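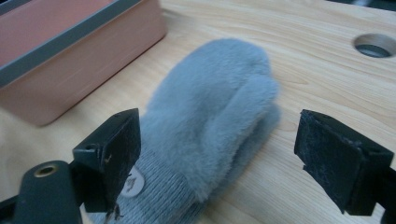 Keeping hands warm when fishing from a kayak in cold weather?

Kirsten Lemieux
10/7/18
Hi all! I fish Mottram Lake from a sit-on-top and would love to keep going into January this year, but my fingers give up after an hour or so. I've tried fingerless gloves and they were fine until I netted a fish and soaked them. What do you folks wear — and can you still tie a knot in it?

Osamu Aoki
Welcome, Kirsten! I went through the same thing my first winter, and what I ended up with was thin neoprene gloves for paddling plus a big pair of fuzzy mittens in a dry bag for breaks. I take the gloves off to tie on, dry my hands with a small towel, then straight into the mittens for a few minutes. Pre-tie your leaders at home too, you'll be so glad you did. Once the air is below 40 I bring 2 pairs of everything, and please wear your life vest and a dry suit, that water is no joke.

Nanami Honda
Pogies on the paddle. Mine are Pramo, had them for years, love them!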